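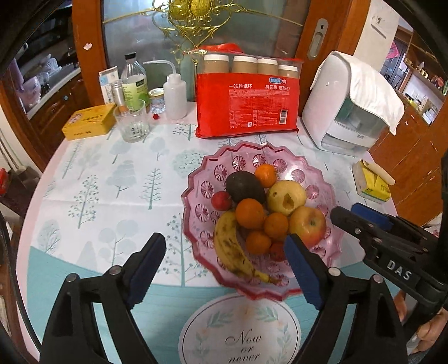 Nidthorpe Orchard Phenology Records
Version 8, last updated 3/7/18

Contents
The dataset holds flowering and harvest dates for backyard and small commercial fruit trees in the Nidthorpe and Trumport districts. There is one row per tree per season. Most entries are citrus, with some avocado, apple and stone fruit.

Files
trees.csv – tree ID, species, cultivar, rootstock if known, year planted
seasons.csv – first open flower, full bloom, first ripe fruit, last pick
sites.csv – district, elevation in metres, soil type, irrigation (y/n)

Coverage
134 trees across 80 sites. Records start in 2000. The Trumport sites were added later and have no bloom dates for the early seasons.

Known problems
"First ripe fruit" was left to the grower's judgement, so colour and taste were both used. Mandarins entered as "Nerine" are a local name for a seedling line and shouldn't be merged with any registered cultivar. The surname Şimşekoğlu in the site labels needs UTF-8 – older spreadsheet programs will mangle it on import. Blank cells mean not recorded. A zero in last pick means the crop failed.

Licence
Free to use with attribution. Street addresses have been removed and won't be supplied on request.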